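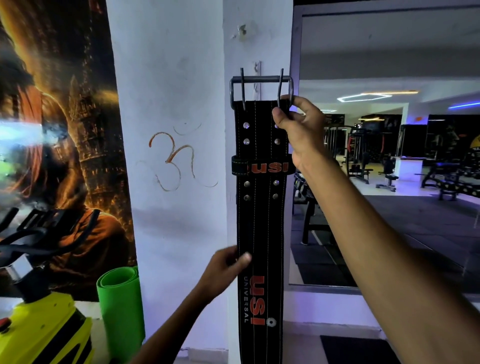

Lifting belt for a beginner with a short torso - 10mm or 13mm?

Home Gym & Garage > Gear Talk

plumbline_jo
August 16, 2025
OK so I've been lifting since December, mostly squats and deadlifts in my garage, and I'm finally at the point where I want a belt. Problem is I'm 5'2" and most of that is leg. I borrowed a 13mm one from a guy at my old gym and it dug into my hip bones AND my ribs at the same time. Came home with two matching bruises. My husband thought I'd fallen down the basement stairs.

So do I go 10mm and live with it, or do I power through and break in a thick one? Also prong or lever? Budget is 100 bucks, maybe a hair over if it's something I'll have for years. I've been looking at the Kedus 10mm and the Backlund tapered one. Suede for both, I think.

garagegoblin
10mm, easy. 13mm is for people who squat a small car. I've had my 10mm single prong for years and the only thing wrong with it is that I got fatter.

Skip the lever if your weight moves around at all. You need a screwdriver to change the size on most of them and you will never have the screwdriver.

tuesdaysquats
Gonna disagree with goblin on the lever. I changed mine maybe twice in all the time I've had it. It pops on, it pops off, and I can breathe between sets. With my old double prong I was standing there between sets with my stomach sucked in trying to get both prongs lined up, and half the time one went in and the other one didn't. Drove me nuts.

Agree on 10mm though.

garagegoblin
Double prong is a different animal, I said single. Double prong is the worst of both worlds and I'll die on that hill.

oldmanpress
I've used a double prong my whole life and it has never once been a problem. Pull it tight against the rack upright, both prongs drop in. If they don't, the belt's new and stiff, give it a month.

For the original question, it's the width that's hurting you. Everybody's talking about thickness. A standard belt is 4 inches all the way around and you've got maybe 3 inches of space between your ribs and hips. You could go down to 10mm and still get pinched. Look for a 3 inch belt.

plumbline_jo
Huh. I had not thought about width at all. I just measured and I've got a little over 3 inches, sitting down it's less. So the tapered Backlund would be better? It's 4 in the back and skinny in the front.

oldmanpress
Tapered would help in front but your back is where you've got the same 4 inches. I'd go 3 all the way around. My daughter is your height and that's what she ended up with after returning two others.

kettlebelle
Fellow short torso person here!! Get the 3 inch. I went through this whole thing and the other trick is to wear it higher than you think for deadlifts, almost up on the ribs, and a bit lower for squats. And angle it slightly, front higher than back. Took me a few weeks of fiddling.

I got mine from Plivetero, they do a 3 inch in 10mm and let you send it back if it hasn't been worn with chalk. Shipping took 17 days which was annoying, but the belt's great.

tuesdaysquats
Anybody know if Vondirthorpe still makes the 3 inch lever? I remember them having one.

kettlebelle
They do but it was out of stock in small last I looked.

garagegoblin
Measure around your belly button by the way, don't go by your jeans size. I'm a 40 in a belt and I do not wear a 40 in pants. First one I ordered, I couldn't get it closed at all.

plumbline_jo
Good to know, I was totally about to go by jeans. OK, ordering the 3 inch from Plivetero, single prong. Black suede. Sorry oldmanpress, goblin scared me off the double.

One more thing, how do you all store them? My garage gets pretty damp and I don't want it going moldy.

oldmanpress
No offense taken. Hang it up indoors, full length, and don't roll it tight. Stiff brush on the suede once in a while.

tuesdaysquats
Mine lives in the trunk of my car and it's fine

kettlebelle
That explains the smell lol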